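Share this — 5 shares | 3 comments

Moving in with Kacper: the chairs still have their plastic on

I had been told to bring thick socks and a tape measure, and I thought the person on the phone was kidding. Kacper Adamczyk was not kidding. He handed me a pencil before I had my coat off and asked me to hold the dumb end of the tape against a baseboard.

Kacper is in charge of fitting out our new rooms at Imix, the ones we have been promised since September and that most of you in the old Harms building have seen only as a floor plan with coffee on it. He has done moves before (he ran the one from Halitz to Narkville, the one where the plants went to the wrong town), and he talks about rooms the way my aunt talks about her grandchildren.

"People want to know about their desks," he told me. "I want to know about corners. A desk you can put anywhere. A corner is where everything ends up."

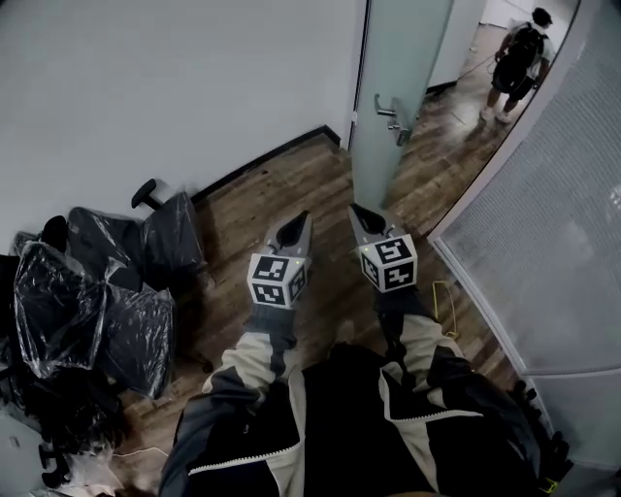 Imix Workplace & Moves Team

So we talked about corners. Three of the office chairs are still in clear plastic, bunched up along one side of a narrow bit of the room, and I asked when they were coming out of it.

"Last," he said, very firmly. "Everybody wants to unwrap the chairs! You unwrap a chair, somebody sits in it, and then that chair lives where they sat. I've seen a chair stay in a doorway for a whole winter."

He has a point about dust, too. There is still drilling to do for the shelves, and dust gets into chair fabric and stays there. At Halitz they unwrapped everything on the first morning and spent the next week going over the seats with a hand vacuum. He did a lot of that vacuuming himself and I don't think he has forgiven anyone.

The floor was the part I wanted to hear about, being a floor person. It has a brown wood-grain look with lighter and darker streaks in it, against a black baseboard and a plain white wall, and I liked it much more than I expected to. Kacper was pleased. The new rooms come to 2,383 square feet and he had to pick one floor for the lot.

"Somebody wanted gray," he said. "I said, you have gray carpet now, are you happy? And they thought about it, and no, they weren't happy."

He likes the streaks for practical reasons. A plain dark floor shows every crumb, he says, and a plain pale one shows every wheel mark. I asked about the black baseboard, which is a bit dramatic for us, and he shrugged. Vacuum cleaners hit baseboards. White ones look tired in a year.

Then we got on to cables, and I should have brought a sandwich. There was a thin yellow one lying in a loose little loop on the floor and a white one stretched over the planks, and I asked if loose cables bothered him.

"On the floor now, fine. On the floor when you all come in, not fine," he said. His plan is that anything crossing a walkway goes up along the wall or gets a cover, and anything spare gets coiled and labeled at both ends. Both ends! He repeated it twice and looked at my notebook until I wrote it down.

He has 123 labels printed already. I asked what happens if we need more and he looked at me with real pity and said he could print more labels.

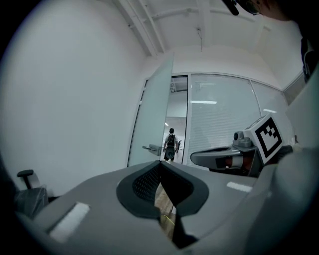
Can I bring my own chair from the old building?

Bring it if it rolls freely and has your name taped under the seat, and tell Kacper before moving week so he can leave one of the new ones wrapped.

That was the question I got most when I said I was doing this interview, so I put it to him first and he answered it without even looking up from the tape. He is less relaxed about filing cabinets. Each team gets one, and he would like us to open the ones we have now and be brave about it.

"I opened one in Harms," he said. "Top drawer, menus. Second drawer, menus. From a place that closed!"

We measured the short wall again, as he didn't trust the first number (my end had slipped, sorry). He wants a low shelf there for bags and umbrellas, so they don't pile up behind the door. I argued for coat hooks as well. He said hooks turn a wall into a closet. I said people have coats. We went back and forth on it — he does enjoy an argument — and in the end he wrote "hooks?" on the plan with a question mark so small I had to lean in to see it.

I did ask what he was looking forward to most, and I expected something about the floor again. He thought it over while he wound up the tape.

"The first afternoon when nobody asks me where anything is," he said. Then he asked me where I had put his pencil. It was in my coat.

If you have opinions about hooks, send them to Kacper before the plan goes to the carpenter. Mine are already in.

3 comments

Contact the Workplace & Moves Team | © Imix | Back to top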